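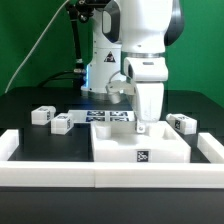
Clandska Comes Home: Lost Episodes Will Be Shown in Brakham This July

Jan 5, 2020

Fans of Clandska, rejoice! The six missing episodes of everybody's favorite boarding house comedy are going to be shown in public for the first time since they originally aired, and they'll be on a proper big screen, with an audience, the way a show this funny deserves.

The Gideo in Brakham has announced a full weekend for the series in July. All 18 episodes of the first season will run in order, with the recovered six slotted back where they belong. If you only know the show from late-night reruns (that's most of us, I think), you've been jumping from Mrs. Sandhu renting out the attic straight to the wedding with no idea how the cellist got involved. Now we get to find out!

The episodes dropped out of the rerun package years ago, and the broadcast masters were thought to be gone. Copies surfaced last summer in a storage unit full of tapes from the old production office, 587 of them, most with the wrong label or no label at all. Corina Auer, who runs the repertory program at the Gideo, spent months going through the boxes.

"I put in a tape marked as weather footage and there was the kitchen set," Auer said. "I knew the wallpaper before anybody even walked through the door. I yelled so loud they came up from the box office to check on me."

Picture quality varies. Four of the six look terrific, according to Auer, who has watched them more times than she'd like to admit. The other two have some color trouble and a stretch of rough sound in the second half of the piano episode, and the theater plans to show them with captions. The original commercial bumpers are still on one tape and will be left in, which made me happier than it probably should have.

I have loved this series since I was ten years old and home with the chicken pox. The writing is fast and odd and kind to its people, and the landlady is one of the great sitcom characters, a woman who can end an argument by setting down a casserole dish. Watching it alone on the couch is a pleasure. Hearing a full house laugh at the casserole dish is something I have wanted for most of my life.

The Gideo seats 300, and weekend passes will go first to members and then to everyone else in the spring. Single tickets for individual blocks will follow if there are seats left. Each block is three episodes with a break after, and the lobby will have a display of scripts and call sheets found in the same storage unit. Auer is also still looking for anyone who sat in the studio audience during the first season, and would love to hear from you if you kept a ticket stub or a program.

No word yet on a home release. I'll post as soon as I hear anything, and yes, I'm already planning the drive.

Recent Posts
Five Great Sitcom Landladies, Ranked With Love
The Theme Song I Can't Stop Humming
Winter Repertory Picks
Why I Still Tape Things

Contact | Copyright 2020, all rights reserved | Back to top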